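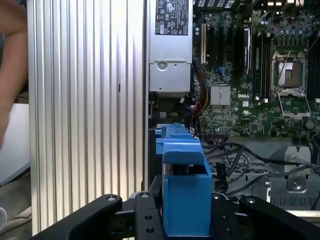
Ionuț Surdu has heard the phrase "tool-free" so many times that he no longer writes it down. He takes apart office desktops for Ulport, a small firm that buys retired machines from businesses and sells on whatever is worth selling, and I had gone to ask him whether the easy-service promise holds up once a computer is a few years old and out of warranty. I arrived expecting to be told that it does. The color coding is meant to be the clever part: a bright blue piece of plastic, with a tab and a ledge for your fingers, is supposed to stand out against all that silver metal. Surdu agrees that you can find it. He is less impressed by what comes next.

"Blue says you may touch this," he said. "It does not say pull, or press, or slide. You learn that by getting it wrong."

His latest batch was 27 towers, all bought from Kaltar, an accounting office that was moving to laptops. The sales sheet described them as complete and in good order. Surdu doesn't trust sales sheets, and after an hour with him I don't either.

"Complete means the lid closes," he said. "I open everything. I have paid for memory that was not there. I have paid for drives that were only the tray."

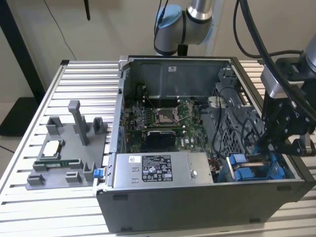
He does not like being given a time for a job. Clultus, the software he was talked into using for inventory, allots 17 minutes to a full teardown of a tower, and he wanted to know who had come up with that. I asked whether he had ever managed it.

"On a good one, yes. Then you get one where a cable was tucked under something by a person who was in a hurry, and your 17 minutes is gone. The software puts a little red mark next to my name." He shrugged. "I leave the red mark."

I pressed him on the money, because the resale trade talks a good deal about saving the planet and rather less about margins. The Kaltar batch cost $1,420. He would not tell me what he hoped to make on it, only that processors go first, then memory, and that power supplies are hardly worth the shelf space when they are shaped for a single maker's case. That last point annoys him. A working supply that fits only one family of machines is, in his view, a spare part with very few friends.

So is the blue plastic a courtesy to the repairer or a bit of showroom theater? I put it to him more or less in those words.

"Both," he said. "It saves me a screwdriver. I am not going to complain about that. But look at the parts that cost real money if you break them. The socket has a lever and a lot of tiny contacts, and there they do not give you a big friendly handle. There they give you a warning in a booklet, and the booklet went in the trash years ago."
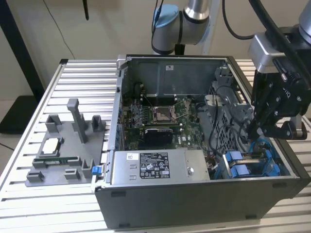 He keeps an eye on sockets more than anything else. A board with a damaged one is scrap as far as he is concerned, whatever the repair videos claim, and he would prefer that people left the processor in when they sell a machine on. Some 30 boards went to scrap last year for that reason, by his own estimate. I have no way of checking the figure, and he was quick to say that he didn't keep a proper tally.

Ulport's main competitor, Toma, advertises that every part it sells has been tested. I asked whether Surdu could say the same.

"I can say I plugged it in and it worked," he said. "What they mean by tested, you should ask them."

I did ask. Toma sent back a paragraph about its commitment to quality, with no mention of what the test was. Surdu laughed when I read it to him over the phone, and then asked me if I still had the old desktop I had mentioned – the one in my hall closet – and whether the drives were in it. I told him I thought it was complete.

"Open it first," he said.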